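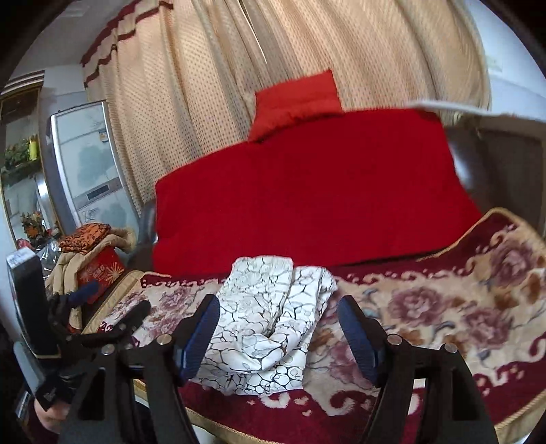 4.2 Comparing finger pads on the hand-held gripper

Use this test to choose between the standard ribbed pad and the Vostent soft pad. Allow 60 minutes for both sets.

1. Lay one light garment on a thick blanket. Fold it loosely and leave a bunch in the middle.
2. Fit the first pair of pads and open the jaws fully.
3. Lower the gripper until the pads just touch the cloth, then close slowly.
4. Lift, hold for 2 seconds and release. Write down any slip.
5. Change the pads and repeat from step 2, using the same garment.

Note: A plush blanket can be picked up along with the garment. Mark this as a double pick — it is a different fault from a slip.

Caution: Keep fingers clear of the linkage arms when the jaws close.

Send result sheets to Struan Cowie at Niddale, quoting form 613.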